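Hand-Held Gripper Station, Soltside Room – Inspection Checklist with Comments
Last updated: 4th April

I do these rounds myself most mornings, coffee in one hand (put it down before item 3, please!), and I've written my comments under each item so whoever has the sheet next can see what I was thinking. Take your time with it – the station will still be there when you've finished.

1. Gripper body and handle. OK.
Wipe the handle, then run a thumb along the seams. Unit 8 has a little ridge near the base that has been there since November and hasn't grown, so I've stopped fretting over it.

2. Finger screws and pads. OK, one adjusted.
Snug and no more. I know it's tempting to give them that last quarter turn, but the Kleinschmidt pads bulge if you do, and then you'll be changing the pair.

3. Camera mount and lens. OK.
Wiggle the mount gently, look at the live view, and check that you get the whole round picture with its black border all the way around. Something very close to the lens comes up as a big soft blur, and on a day with people in the room you'll want to know how much of the view that takes up before you start a long session.

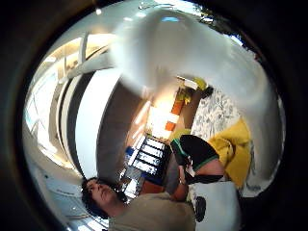
Ineke Wuyts would add the walkway to this item, and wants it checked with everybody in their usual spots, as a clear path at opening time tells you very little about the path an hour later. I agree, and it's now part of the round.

4. Walkway and elbow room. Needs attention.
Hold the gripper at working height and turn slowly with it. If you have to tuck your arm in, move the furniture or ask folks kindly to scoot over.

5. Cable and strap. OK.
Follow the cable with your fingers the whole way, plug to tool, and don't just glance at it. The strap should close with a click. Brando sent us 17 spare clips in the last order, so there's no call for tape, however handy the tape may be.

6. Grip test on a large rounded item. OK.
Close slowly, hold, open again, and log it. Big smooth things are where tired pads show themselves first, and they also hide a good deal of the view, so go by feel and by the reading as well as by the screen. I like to see 300 on the force display and I start to worry when it wanders.
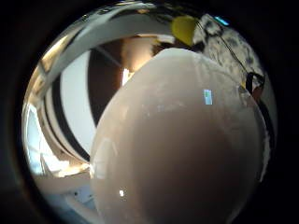
Item 6: large rounded object, close to the lens.

7. Log and sign. OK.
Cycle counter read 3126. Write it down even if you were the last one to write it down – I have been caught out by this myself.

Comments

Tastedport
Is the force check done before or after the pads are wiped? We do ours after and the numbers settle much better.

pads_and_pulleys
Thank you for the bit on the quarter turn. Guilty as charged, two pairs so far!

Ineke Wuyts
After wiping, always. I'll get it added to item 6.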